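Wrist camera in the simulator points at the ceiling half the time. Is my hand-eye transform wrong or just my taste?

Posted in Home Builds and Shared Shops

Ruba Twal
September 19, 2018

I'm building a small arm on a bench at the Netotcombe shop, and until the second gearbox gets here I'm practicing in simulation. The arm in the sim has the same two-finger gripper I plan to print. I called the project Nodero because every other name was taken by a vacuum cleaner.

The camera rides behind the palm and looks out past the fingers. I expected a nice view of things on a table. What I get is mostly undersides. I've logged 1,202 frames and a good share of them would be useful only to someone shopping for furniture while lying on the floor.

Two of them: 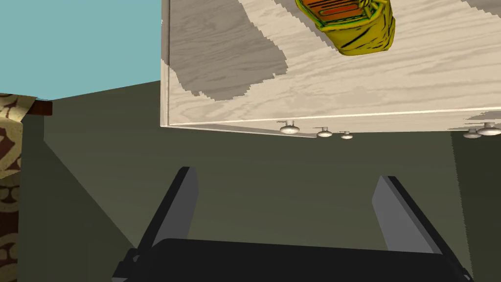
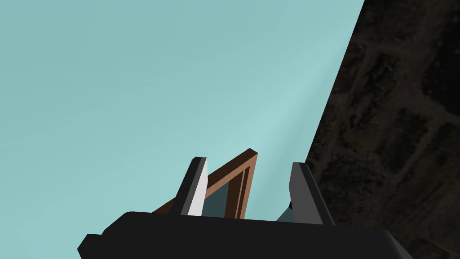
Wrist view, both from the same simulated room. Wood panel from below in the first, brown frame between the fingers in the second.

The fingers and palm sit along the bottom in both, which I take to mean the camera is at least bolted to the correct part. I've tried adding 90 degrees to the wrist roll, then taking it away again, then going home. Is the mount rotation wrong, or is the arm really pointing up?

Frimpong

Your mount is probably fine. The gripper shows up in the same part of the view each time, so the camera is staying put relative to the palm. That doesn't prove the rotation number you hand to the planner is right, though. Those can disagree for weeks - mine did, from March until I gave up and reread my own file.

Try this. Put one box in an empty world, send the wrist to a pose you can work out on paper, and print the camera's forward axis in the base frame. If it points at the floor on paper and the picture shows sky, your transform is flipped. If both say up, the arm is doing what you told it and you need to look at the targets.

Also check whether your joint angles are in degrees or radians. I know. Check anyway.

Beltel

had the same thing, reinstalled everything, went away. came back. now I only use the overhead camera

Ruba Twal

Did the box test. Forward axis says up, picture says up, so the arm is innocent. My target poses had the height measured from the tabletop and the planner wanted it from the base, and the wrist was tipping back to make sense of that. 118 of the saved targets need fixing. Radians were fine, thank you for asking.

Leaving the overhead camera as plan B.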